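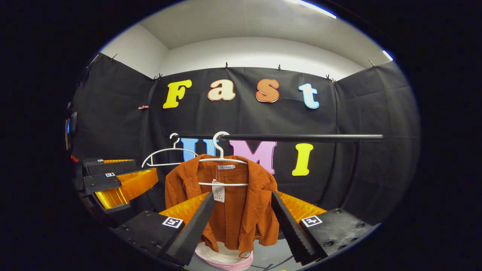 **Corduroy** is a ribbed cloth, usually cotton, used for jackets, pants, shirts and furniture covers. The raised lines are called *wales*. Also called cord, or in older trade lists ribbed velveteen (not quite the same thing).

## Structure

Woven with an extra set of threads that float over the base cloth. Floats get cut down the middle, then brushed up. The cut ends stand up as soft ridges with plain ground in between. Ridges normally run up and down the garment, so a jacket front shows vertical ribbing.

Wale count = ridges per inch. Lower number, fatter ridge. 16 is a common fine cord, sometimes called needlecord. Wide cord is more of a couch and work pants thing, though it comes and goes.

## Corduroy jackets

Mostly cut like a blazer or a trucker jacket. Open collar and lapels on the first kind, a shirt-type collar on the second. Earth colors are the standard - rust, tan, brown, olive. Rust orange sells best from October on, according to Ilse Bosman's *Notes on Ribbed Cloth* (Limberg, 448 pages), which also has the longest section on dyeing.

The nap has a direction. Panels cut the wrong way up look like a different shade, most obvious on sleeves. Cutters mark every peice with an arrow for this reason.

## Hanging and storage

- Hang it, don't fold. Fold lines crush the pile and are slow to come out.
- Hanger should reach close to the shoulder seam. Thin plastic ones are fine for a light jacket, a heavy lined one wants a wider shoulder.
- Leave space on the rod. Packed tight, the ridges get flattened.
- Paper hang tags on a string can come off once the jacket is bought. Neck labels are stitched in - unpick with care or leave alone.

## Washing

Inside out, cool water, low spin. Shake out while damp and brush along the wales. No iron directly on the face. Steam from the back is ok.

## Wear

Elbows and cuffs go first. Noeline Halliday's rub test for the Brirkau textile school had fine cord going visibly bald after around 1,000 strokes, wide cord lasted longer. Patches are the usual fix, and somtimes put on new as decoration.

## See also

Velveteen, Moleskin, Needlecord, Clothes hanger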